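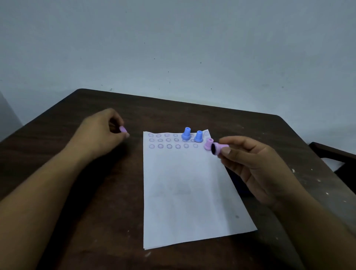 1. Ticket opened: Dirnia drops the scanner share every afternoon

Last updated: 21 August 2019

Reported by Cecilia Odoi, Traltlow branch. Priority was set to Urgent by the reporter, then to Low by the system, which has its own views. I have left it at Low so as not to upset it.

Symptom as reported: "Scans go out and never arrive." The scanner says Sent. Dirnia, the document server, says nothing. The user says quite a lot, most of it fair.

2. Things already tried before I got the ticket

Scanner restarted. Server restarted. Scanner restarted again, with feeling. Network cable swapped for a longer one, so there is now a coil of it under the desk. Password reset on the scan account, then reset back, which the policy shouldn't allow and did.

3. First look

The share is up. I can write to it from my own machine and from the Eichhorn office. Test page from the scanner at 9:40 arrived in four seconds. Closed the ticket.

4. Ticket reopened, 2:15 pm

Fine. Test page from the scanner did not arrive. Scanner display: Sent. Scanner log, three menus down under Maintenance where you'd never go for pleasure: "Destination full."

The destination is not full. The volume has more than 200 GB free.

5. Quota

Checked for a quota on the scan account anyway. There is one, on file count and not on size. It was set in December by someone who typed "temp" in the comment field and then left for another job. The limit is 1,279 files. I have asked why that number and have had no reply, and I don't expect one.

Folder held exactly 1,279 files. Of these, 728 were named Scan0001 with a different suffix, so at least one person has never changed the default name and never will.

6. Why mornings work

Amach, the archive job, runs overnight and moves anything older than 18 days off the share. That frees up a little room. Traltlow fills it by lunch or a bit after, then the writes fail, and the scanner cheerfully reports success because as far as it's concerned it handed the page to somebody.

7. Fix

Removed the quota on the scan account. Left the ones on the user accounts alone. Ran Amach by hand once to clear the backlog - it took most of an hour and complained about two files with a slash in the name. Renamed those.

Test page at 3:50 arrived. Test page at 4:30 arrived. Cecilia sent a third one that was a scan of the word THANKS in marker, also arrived.

8. Still open

The missing afternoon scans are gone. The scanner doesn't keep copies after it thinks it has sent them. Anything with Sent in the log after 1 pm needs to be scanned again from paper. I've told the branch and they took it about as well as you'd think.

Scanner firmware is two versions behind. The release notes for the newer one mention "improved status messages," so I'll put it on after month end - not before, please stop asking.

Long cable still under the desk. Leaving it.

Status: Resolved, pending one full week without a call.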